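Updated 2/27/23

# How to fold T-shirts so they stand up in a drawer

Most people stack their T-shirts flat, one on top of another. The trouble is that you only ever wear the top few. If you fold each shirt into a small block and stand the blocks on edge in a row, you can see every shirt when you open the drawer, and you can take one out without disturbing the others.

I learned this method from Hạnh La when we both worked in the stockroom at Murance, and I have used it at home ever since.

## What you need

- A flat surface wider than the shirt. A table is easier on your back than a bed, and a soft mattress makes it hard to get straight edges.
- Clean shirts, completely dry. A damp seam will smell after a day or two in a closed drawer.
- A drawer at least as deep as your folded blocks are tall.

A slippery surface is fine once you have the hang of it. If the shirt slides about while you are learning, put a towel underneath.

## Before you fold

Shake the shirt out by the shoulders and lay it face down. Pull the hem straight, then run your hands from the middle out to the side seams. Creases you leave in now will be pressed in by the other shirts.

If there is a print on the front, check that it isn't sticking to itself. Thick prints can do this in warm weather. Don't iron straight over a print; turn the shirt inside out or put a cloth between.

## The fold

1. With the shirt face down, bring one side in towards the middle, so that the side seam lies just past the centre line.
2. Turn the sleeve back on itself so it lies inside the folded part.
3. Do the same with the other side. You should now have a long strip of even width.
4. Smooth the strip from the collar to the hem, pressing out any trapped air.
5. Fold the hem up towards the collar, stopping a little short of the neckband.
6. Fold the strip again in thirds, starting from the folded end.
7. Stand the block on its edge. If it falls open, press it flat with your palm and try again.
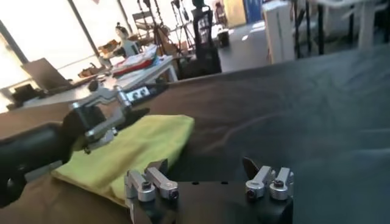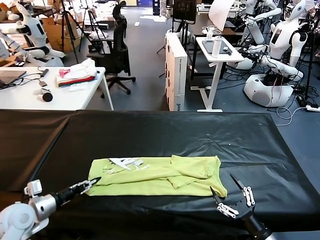

*Second photo: a green T-shirt partly folded into a long strip, still creased.*

If the strip comes out uneven, go back to step 1. It is quicker than trying to correct it later, when there are more layers to move.

## Awkward shirts

**Long sleeves.** Fold each sleeve down along the length of the strip once the side is in. Don't let the cuffs stick out past the hem.

**Very large shirts.** Fold the strip in quarters at step 6. The block will be thicker but the right height.

**Thin or stretchy fabric.** Thin shirts rarely stand by themselves. Put them between two heavier ones, or roll them from the hem after step 4.

**Children's shirts.** Two folds are enough. Small sizes turn into a lump if you do more.

## Filling the drawer

Put the blocks in from front to back with the rounded fold facing up. The row should be snug, but you should be able to slide a hand between any two shirts. If the drawer is half empty, use a shoebox or a divider to hold the row up. I have a set of Hosoda dividers, and a shoebox did the job just as well before that.

I sort mine by sleeve length. Ruairi Swanson sorts his by colour, and it makes no difference to how well they keep.

Thick winter tops take up too much room in the same row. I move them in around December and put the thinnest summer shirts in a box on top of the wardrobe until spring.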